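Nostton Cricket Boards
Filed under: Bowling > Spin > Technique
2 min read

How do I get my leg break to turn without losing my length?

Posted by fatell_legspin

I took up leg spin in September after years of bowling harmless medium pace, and I'm completely hooked! The trouble is control. When I really rip it, the ball turns a mile but lands halfway down the pitch. When I slow down and aim, I hit a good length and it goes straight on. Last match my figures were 3 overs, no wickets, and far too many full tosses, and we still let them get to 102.

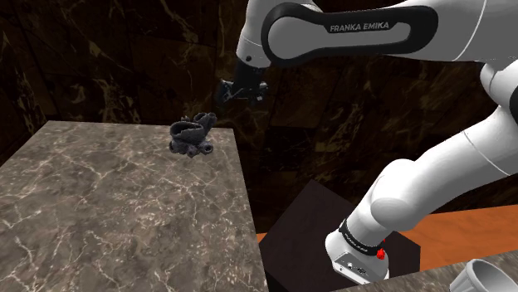
I practice in the nets two evenings a week, mostly off a short run. Should I get the accuracy right first and add the spin later, or keep giving it a rip and hope the length comes? I'd love to hear from anyone who has been through this.

Posted by Pultora Second XI

Keep ripping it! Please don't give up the spin. I did it the other way around and spent two seasons bowling tidy little straight balls that everyone swept for four. Adding spin afterward meant learning the whole action again.

What helped me most was starting close. Stand 12 yards from a friend with a glove and spin it up to them from a standing start, nice and high, above the eye line. Once most of them land where you want, take a few steps back. Your short ones are probably coming from a late release — your front arm drops, your chest falls over, and the ball gets dragged down. Try keeping that front arm up a fraction longer and finish with your bowling hand across your opposite hip.
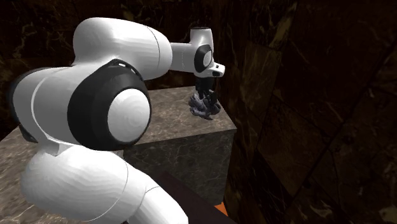
Also, put a towel down on a good length and bowl 15 balls at it before you let anyone bat against you. Same grip, same effort, every ball. I still do this before games and I love it, even on days when I miss the thing completely.

Posted by nieto_nets

agree with above. also check your run up, mine was too fast and I was falling away at the crease. and ask your captain for a deep midwicket, you'll bowl a lot braver with one out there

Contact us | Copyright Nostton Cricket Boards | Back to top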